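Section 2: Setting up your label printer for the first time

I wrote this section after setting up my own Panasiuk printer on the kitchen worktop, then a second one for the packing room at Faddale, so it covers the bits I got wrong as well as the bits in the leaflet. Have a cup of tea handy and keep it well away from the label roll.

What you'll need before you start

The printer, its power lead, the USB cable, one roll of labels and the Flevum software. You'll also want a soft dry cloth. Leave the little bag of spare feet in the box for now (I fitted mine straight away and they fell off again by teatime).

Loading the labels

1. Put the printer on a flat surface with the slot facing you, and leave a hand's width behind it so the lid can open all the way.

2. Press both side catches together and lift the lid. Pressing one at a time just makes it creak!

3. Take out the foam block and the strip of orange tape over the print head. The tape is easy to miss. I missed it.

4. Slide the roll on to the spindle with the labels feeding from underneath, printed side up as they come towards you.

5. Bring the two guides in until they touch the edges of the roll, then back them off by a hair. Too tight and the labels crease, too loose and your addresses wander off to the left.

6. Pull a couple of labels out through the slot and close the lid until you hear both catches click.

Caution: the print head gets hot when you've been printing a long batch. Let it cool before you clean it, and don't poke at stuck labels with a screwdriver or a knife -- a scratch on the head leaves a white line down every label from then on. 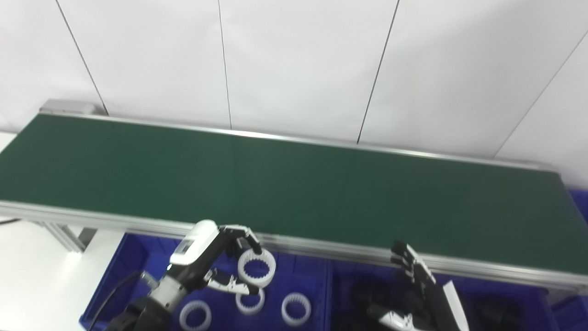
Faddale Dispatch and Packing Team

Connecting to the computer

7. Install Flevum first, with the printer unplugged. If you do it the other way round the computer picks its own driver, and you'll have to remove that one and start again.

8. Restart the computer when it asks. I know, I always press "later" too, but it does matter this time.

9. Plug in the power lead, switch on at the back, then connect the USB cable. Wait for the light on the front to stop blinking and stay green.

10. Open Flevum, choose Devices and then Add Printer. Yours should be on the list with the last few figures of its serial number next to it. If you've got two printers the same, as we have, give each one a name now or you'll be walking back and forth all afternoon.

Setting the label size

11. Go to Media and choose your label from the list. We use the Kaleletti address labels, which come up under K once you've ticked "show other makers".

12. Hold down the feed button until the light blinks twice, then let go. The printer will push out a few blank labels while it finds the gaps between them, so don't panic and switch it off halfway.

13. Print a test label. Check that the border shows on all four sides and that the barcode scans.

Note: if the border is missing along the top, go to Adjust and move Vertical Offset by one step at a time. Ours ended up at 19 and has stayed there ever since.

Darkness and speed

The printer arrives set to its fastest speed, and I'd bring that down. Barcodes come out crisper, and it's a good deal quieter too. Leave the darkness in the middle unless your labels look grey, then nudge it up a notch and try again. Turning it right up makes the small print go furry and wears the head out sooner.

The label counter

Flevum keeps a running count under Tools, then History. Mine said 2,321 the last time I cleaned the head properly, and I wrote that on a bit of tape inside the lid so I'd know when to do it next. I give the roller a quick wipe with the dry cloth at every change of roll as well.

Note: the counter goes back to zero if you do a full reset, so jot the number down first. Cleaning the head is covered in Section 3, along with what to do when the light turns red.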